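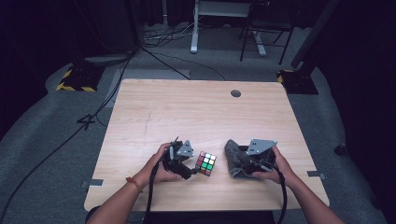 Desk top, pale finish, grommet hole toward the back. Rubik's cube between the fingers of the left gripper.

Forum: Furniture Repair and Finishing
Topic: Fine scratches and a thin dark line in a light wood top

laltgate_bench
Posted 11 July 2022
Looking for opinions before I put anything on this. Rectangular top, light wood, very fine grain, one small round grommet near the far edge. I bought it secondhand from an office clearance without the paperwork. The seller called it a Grotel desk, but there is no label on the underside.

Two separate problems, both on the left half. First, faint scratches, none of which catch a fingernail. Second, a thin dark line. The line does not catch a nail either. It has not changed after wiping with a damp cloth and a drop of dish soap.

I use the table for puzzle cubes and small handwork, so the surface gets things slid across it all day. I would like a matte result. No gloss.

Questions are whether to spot treat or do the whole top, and whether the line is likely to be in the finish or under it.

oxbow49
Solid or veneer? Everything else depends on that. Look inside the grommet hole. Pull the liner if it has one and look at the cut wall with a flashlight. If you see chips or layers, put the sandpaper away.

laltgate_bench
Liner is a push fit and came out with a butter knife. The wall of the hole is brown and uniform with a very thin pale layer at the top. So veneer on some kind of fiberboard.

oxbow49
Then no sanding. Commercial veneer is commonly around half a millimeter, and you don't know what has already been taken off it.

Ulla Väisänen
I disagree with "no sanding" as a blanket rule. Scuffing a clear coat with a gray abrasive pad removes finish, and if you stop in time it never reaches veneer. What you can't do is chase the dark line with 120 grit on a block.

For the line, put one drop of mineral spirits on it and watch at a low angle. If it fades while the spirits are on it and comes back when they evaporate, you are looking at a scratch in the clear coat with dirt in it. If it stays dark, the color is in the wood or it is a pen mark. Ballpoint under a worn finish looks much like this.

fourteenteeth
Are those gray bits on the left and right edges tape? If they are, get them off before any solvent goes near them. Old adhesive softens and wicks along the edge band.

laltgate_bench
Good point. I use them as alignment marks for a cutting mat. They can come off.

Did the spirits test. The line gets lighter but does not disappear. The scratches vanish completely and return after a few minutes.

Ulla Väisänen
Scratches are in the finish, then. The line is probably a finish scratch with something packed into it. Try a soft toothbrush and mineral spirits along the line, several passes, clean rag between passes. Do that before deciding on a recoat.

oxbow49
I'd stop after the toothbrush whatever the outcome. It's a work table. A recoat on an unknown factory finish is a gamble. If it is conversion varnish or a UV-cured coat, a hardware store topcoat can peel off in sheets. I have scraped one of those and would not do it again.

Ulla Väisänen
It peels when the surface was not cleaned and abraded. I have put waterborne matte polyurethane over UV-cured tops in a school shop and they have held since December before last. Clean, gray pad, vacuum, tack with a damp cloth, test patch on the underside. Leave the patch a week and try to lift it with packing tape.

oxbow49
The underside of a desk is often a backer sheet with a different coating or none, so the patch only tells you about the backer. Test in the strip behind the grommet instead.

Ulla Väisänen
Accepted. Behind the grommet is better.

pm_hallet
Paste wax. Fragkou clear with a white pad, buff after 20 minutes. Fills fine scratches and stays low sheen if you don't overwork it. Reapply twice a year.

fourteenteeth
Wax also rules out the recoat until every bit is stripped. Last resort on this one, or a decision to never recoat.

laltgate_bench
Toothbrush done, four passes. The rag picked up gray each time and the line is now about half as dark. From a seated position I have to look for it. The gray bits are off and the edge band underneath is a slightly different shade, which I can live with.

Leaving the line alone. I will try a patch of Polalach matte behind the grommet and do the tape pull in a week.

oxbow49
Put the liner back before you coat, or you'll get a ridge at the rim.

Ulla Väisänen
Liner out, hole masked from below. With the liner in, you glue it to the top.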